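Unit 6. Allocating Tasks Between Operators and Robot Cells

Reading for this unit: Mostyn, course reader, section 6, and the Skeltholm case sheet.

6.1 Background to the case

Skeltholm is a kitting site operated by Westerberg. Kits are assembled from small mixed goods: soft items, cans, refill packs. Before February all picking was manual, at 48 stations over two shifts. Six stations were then converted to robot cells supplied by Lurero. The remaining 42 stayed manual. Order release for both station types is handled by the same scheduling package, Meten.

Caradog Mostyn's site notes cover the first months after conversion. They deal mainly with job content and only briefly with throughput. Keep this in mind when using them as a source.

6.2 What the task consists of

The manual pick was described in the old work instruction as a single step: "take item, place in kit." For a robot cell the same step has to be broken down into locate, approach, grasp, lift, transfer, release and verify. Each of these can fail separately, and each failure needs an owner.

Soft goods in clear containers are a demanding case. Transparent walls give unreliable depth readings, and folded material has no fixed grasp point. In the view below, a gripper reaches down to red material in one clear container, with blue material in the container next to it and a larger clear bin nearest the viewer. An experienced picker handles this by touch and does not experience it as a decision.

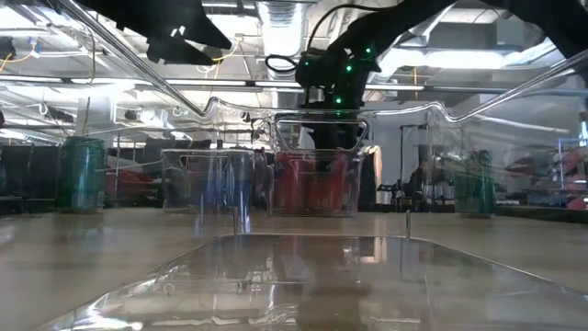 6.3 Changes in job content

Definitions used in this section:

Picker – performs the manual pick at a station.
Cell attendant – supervises two or more robot cells, restocks containers, clears faults.
Exception – any event where the cell stops and requests a person.

Pickers who moved to attendant work reported less walking and lifting. They also reported more interruptions. An exception can arrive while the attendant is restocking another cell, and the order of response was at first left to individual judgment. Meten was later configured to rank exceptions by order deadline. Attendants regained some predictability but lost discretion over sequence, and opinion on the change was divided.

Container layout became part of the attendant's work. Under manual picking a container could be set down anywhere within reach. At a cell its position and fill level affect grasp success, so restocking takes more care than it did before. The original job grading did not recognize this.

6.4 Skill retention

Attendants pick by hand only during exceptions. These are the difficult picks, performed under time pressure, by people who now get less routine practice. Compare the discussion of monitoring tasks in Unit 2. The site's response was rotation: each attendant returns to a manual station for part of every week. Supervisors disliked the effect on scheduling – the attendants mostly asked for it to continue.

6.5 Points for the seminar

Bring written notes on the following. One page is enough.

1. Who should own a failed verify step when the grasp itself was good?
2. Which parts of restocking belong in the attendant's job grade?
3. Draft a rotation rule for a site with one attendant per shift.

Figures 42 and 43 in the reader show the station plan before and after conversion. The labels for the packing aisle are reversed in the second one.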